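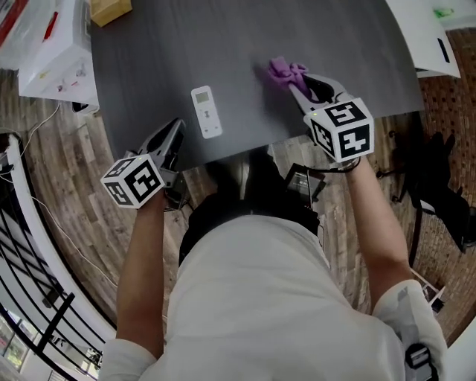 Prasanna Rathnayake
Maker, tinkerer and keeper of the Gindix build pages

Right, gallery time! I've been promising to put the Gindix pictures up for ages, and Floor has stopped asking nicely, so this is the page for the hand grippers. Gindix is the home-built arm I've been putting together with Floor Meijer and Cor Stevens, mostly in the evenings at the Mivero workshop and the rest of the time all over my living room floor (sorry, everyone who lives here). The arm itself has its own page. The grippers are what we use to teach it things: you hold one in each hand, do the job yourself, and the arm gets a recording of how your hands moved.

Cloth practice. The right gripper has hold of the purple cloth and the left one is waiting its turn with its jaws open. I love that purple cloth. It creases if you so much as look at it, and it shows up beautifully against the dark table, so it has become our standard test for everything.

A few notes to go with it, for the people who write in.

The cubes: those black and white patterns are markers, and they let the software work out where each gripper is and which way it's tilted. We printed our first set on glossy paper and the lamp bounced straight off them. Matt paper, please! Cor lost a whole Sunday to that one and still brings it up. The little green light on each cube was his idea as well, and I grumbled about the extra soldering, but now I wouldn't be without it.

The jaws: grey plastic with darker pads on the fingers. These are version 3 and the first ones I'd call comfortable. Version 2 had a lovely strong grip and gave me a sore thumb after ten minutes. If you're making your own, spend your time on the handle before you worry about anything clever at the other end.

The cable: yes, it loops down by the wrist, and yes, it catches on sleeves. Short sleeves help. Ineke Van Leeuwen has suggested a clip halfway along and I'll try that next — if it works she gets her name on the parts list.

Folding is still the hard bit. Picking up a corner is fine, letting go of it neatly is another matter, and I've got 301 recordings saved under "cloth" with a fair few I'd be embarrassed to show you. Floor wants 3000. We'll see!

Drawings for the jaws go up in August, once I've tidied the file names.

Page last changed 1/30/19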